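Trondwood Linen and Clothing Room – progress report for the Gamage Fund
February 23, 2019
From: Tharushi Rathnayake

Hello all,

The short version is that we're in good shape, a bit behind on shelving and well ahead on shirts! The longer version follows, and I'll try to keep it shorter than the last one.

Your grant was 2,000 dollars, and 400 of it is still in the account. Most of the rest went on the washer repair, storage bins and the first order of size labels. I'm holding the 400 for shelves, which Cemunholm promised us for January and now say will come in April. I've called them twice (politely, both times).

Donations picked up a lot after the holidays. We've sent out 93 bundles so far, each with tops, pants, socks and something warm, and 69 of those went to families with kids in the Tridness school program. The bundles for older teens are the hard ones. We never have enough plain tops in adult small, so if anybody on your side is clearing out a closet, please think of us.

The biggest change is how we fold. We used to do it standing at the counter, and the tees came out all different widths and slid off the pile. Now we use the bed in the back bedroom and lay each shirt out flat, face-down, before anything gets folded. It's slower for the first few and then you get a rhythm going.
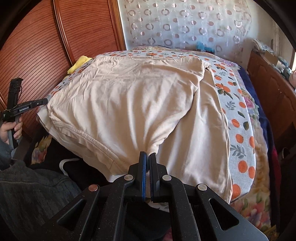

Creases are still my pet peeve. Cotton tees that sit in a donation bag for a month don't flatten with a quick pass of the hand, and I'd rather spend an extra minute on the hem and sleeves than have someone open a bundle that looks like leftovers. I'd like to put a little of the remaining money toward a decent steamer – let me know if that needs a separate request or if an email will do.

Still to do before the next report: finish the size labels, sort the winter coats and get those shelves up. Come by any weekday morning if you want to see the place, and wear something you don't mind getting lint on.

Thanks again,
Tharushi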